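Grerkura council filing closed last night. 16 names for five seats, and four of them are the same people who swore last May they were done with politics.

Meriem Abdelaziz is in again. She lost the last one by 19 votes, asked for a recount, and lost that by 19 too. Say what you like, the clerk's office can add.

Her pitch: the Savutell water contract goes back out to bid. The incumbents' pitch: a brochure about the Savutell water contract, printed on very nice paper.

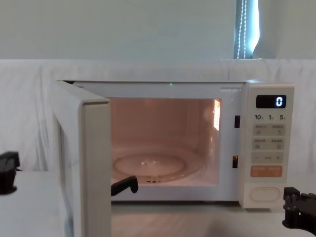 GRERKURA, 10 April 2023

Now the party stuff. The Maluleke ward slate split over the weekend. Both halves are keeping the name, the logo and the Facebook page — one of them also has the password.

I asked each half what they disagree on. First half: "direction." Second half: "the first half."

Turnout in Maluleke last time was 1,885. Divide that between two slates with one logo and you see why the other side has been so cheerful at meetings.

Candidate night is at the library. Bring a question about drainage. They hate those.

More when the ballot order is drawn. Abdelaziz was last on the page last time and still brings it up.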